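3.2 Loss of radio contact in small helicopters

The second group of flights concerns the small remote-controlled helicopters of the Hirnia type, which hobby pilots in Kustia use for aerial pictures. We asked the members of the local club to report each flight in March during which the radio contact was interrupted. In total 56 reports were received, and in 50 of them the pilot could bring the machine back by himself. Three of the remaining machines were found by other persons on roofs in the Rocha district.

According to the club secretary, Cleiton Assunção, most pilots do not write their telephone number on the body of the helicopter. We consider this a simple measure, and it was also proposed in the earlier survey from Plasness. The wind was measured only at the club field, so its influence over the streets remains unclear. The limit of 500 meters, which the club gives as a safe distance, was respected in almost all reports.

Figure 3. Small arm with three servo motors, holding a wrapped candy.

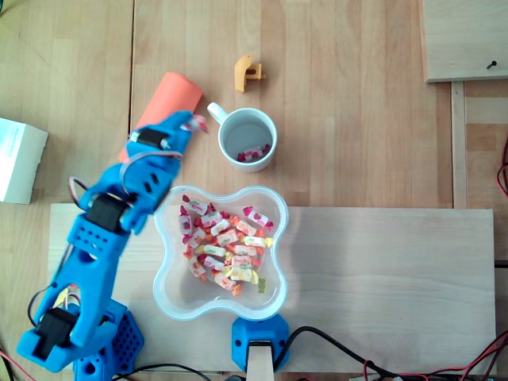
3.3 Reports from residents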